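Notes for the shop-floor talk, Sunday slot

Slide 1. Title. Say who the talk is for: people who run small workshops and keep being told a machine will soon do the tidying up.

Slide 2. The short answer is: some of it. Fetching one known part from one known place is fine now. Wiping down, sorting offcuts and putting things back where they belong is still hard.

Slide 3. The Dunetis trial. 39 parts on the list, all aluminium profile, all to be picked up and put on a rack. Go slowly here, people will want to write it down. We ran 777 attempts. Long lengths were worse than short ones - if the grip is off centre, the far end droops and the rack is missed.

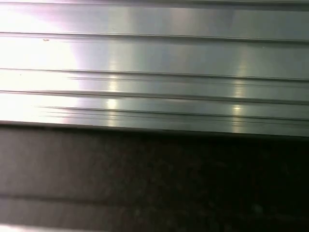
Slide 4. Shiny metal. Depth sensors do badly on it. The bright patches move when the camera moves, so the software thinks an edge has moved too. A person looks once and picks it up. Mention the matt spray that Skallero tried, and that it then had to be cleaned off by hand.

Slide 5. Costs. Setting up one new part took us roughly 31 minutes. Fine for a long run, no good for a one-off job. Pause for questions on this.

Slide 6. Home chores. Keep to 2 examples, laundry and loading the dishwasher. Same trouble as the workshop, with more mess and less light.

Slide 7. What I would buy today. A fixed arm for one dull job - yes. A general helper - wait. Leave the Adeyemi price sheet on the table by the door.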